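3. Storage Practice and Record Keeping Among Collectors

Private collections of firearms are seldom studied as collections. Most published work deals with sales or with injury, and the way in which owners store, label and document what they hold has received little attention. This section reports on the storage part of the survey.

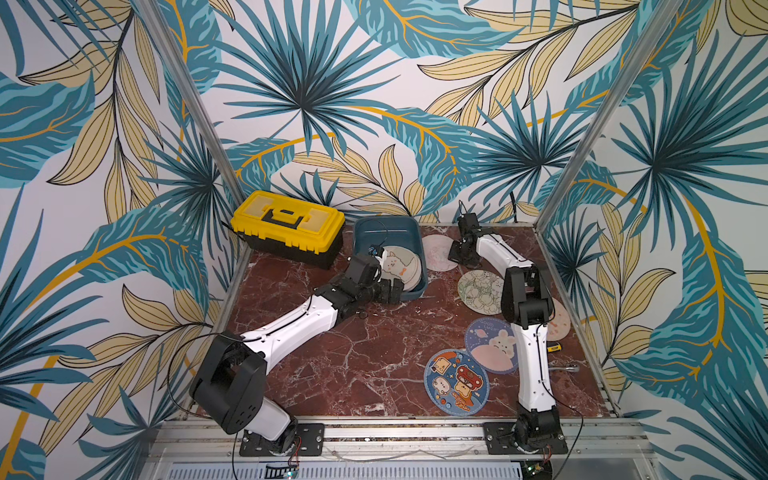
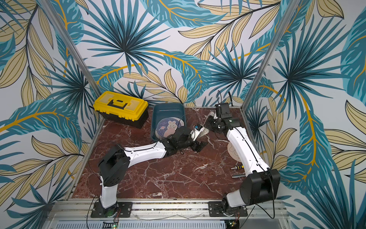

Figure 3. Two views of one enclosure, with leaf-patterned walls and a dark red-brown marble-patterned floor.

Reading time: 12 minutes

3.1 Participants and procedure

Eighteen collectors took part. All held at least one antique long gun, and most had collected for many years before joining the study. Each was interviewed at home by Carolina Salgado, who used the Waltik schedule, a set of open questions on storage, cleaning and paperwork. Interviews were held in July. Participants were asked to show their written records but were not asked to handle any firearm during the visit.

Records were then scored on the Lorum scale, which runs from 0 to 12. A record earns points for stating the maker, the caliber, the serial number where one exists, the date and source of purchase, and any repairs. Two readers scored every record separately. Where their scores differed by more than 2 points, the record was read again and a joint score was agreed.

3.2 Storage

Locked steel cabinets were the most common form of storage. Three participants used a separate locked room, and in each of these cases the room also held books, tools and cleaning supplies. Ammunition was kept apart from firearms in every home, although the distance varied – from a second cabinet in the same room to a different floor of the house.

Humidity was a frequent concern. Owners of older pieces with wooden stocks spoke of cracking in winter and surface rust in late summer. Several relied on drying packs and changed them by habit, without a gauge.

3.3 Records

Paper ledgers remained in wide use. Participants who had inherited part of a collection tended to keep the earlier owner's ledger and add to it, so that a single volume could contain several systems of numbering. The Coelho template, a printed form sold to clubs, was familiar to most but was filled in fully by only two. The repair section was the part most often left blank.

Those who used the Balance software reported that entering older items was slow, as many lacked a serial number and the program would not save an entry without one. They dealt with this by typing a row of zeros – a practice that makes later searches unreliable and that lowered their scores on the Lorum scale.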